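Okay so I have been meaning to write this up since March, and the kettle is on, so settle in. A thread on learning to bake my grandmother's rye bread from a recipe card that leaves out nearly everything.

The card says flour, water, salt, caraway, "the sour," and then "bake until it is bread." No amounts for the water. No oven temperature. She did write down what she paid for the caraway, bless her.

My first loaf came out like a doorstop. I gave half to my neighbor Candela Cordero, who is far too polite, and she told me it was "very filling." It was! We each managed one slice, with a great deal of butter.

Second loaf, I got brave with the water and the dough just sort of wandered across the counter. I scraped it into a cake pan and hoped. The top was gorgeous and the middle was pudding. I ate the top.

So then I wrote to my cousin Mali Penry, who spent every summer in that kitchen when we were kids while I was off at the lake (no regrets, it was a very good lake). I asked her what "the sour" was supposed to look like, and she wrote me back 4 pages. By hand! With a drawing of the crock!

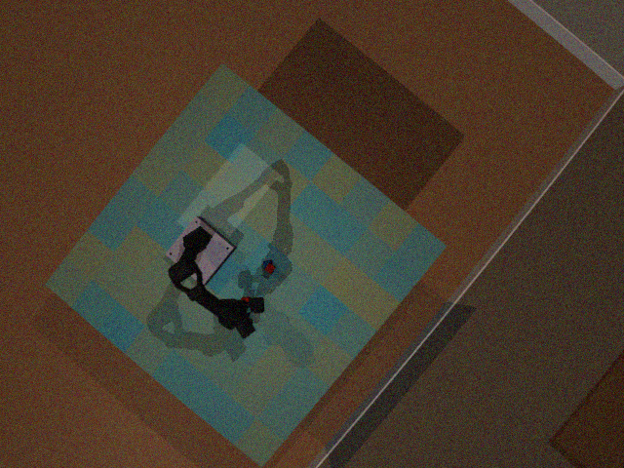
Mali's big news was that Grandma fed the sour at night and left it on top of the refrigerator, where it was warm. I had been keeping mine on the windowsill, in a drafty house, in winter, and wondering why it never seemed to be in the mood.

The other thing she remembered is that the dough was never kneaded. Grandma stirred it with a spoon till her arm got tired, then wet her hands and patted it into the pan. I'd been wrestling mine for 14 minutes at a stretch and getting it all over the cupboard doors, the dog, and one library book I now own.

Up on the refrigerator it went. By breakfast it had a dome on it and smelled like apples and a little like a wet wool sweater, in a nice way. I may have said good morning to it.

Loaf number six, then. Two hours in the pan, hot oven to start, turned it down after the first bit, and I let it go a good while longer than my nerves wanted. The crust crackled when it came out. I stood there in my oven mitts and listened to it.

Mali says you have to wait a whole day before cutting it. I made it to suppertime, wrapped in a dish towel and hidden behind the cereal so I'd quit looking at it. A bit gummy right in the center, but it tasted like her kitchen, and I had to sit down for a minute.

Candela got the other half and came back asking for more - so either it's good now or she is even more polite than I thought.

If anybody else has a family rye that uses caraway AND a spoonful of cold coffee, please write to me. Mali swears there was coffee in it. It isn't on the card, and I'd love to try it before the next batch goes in.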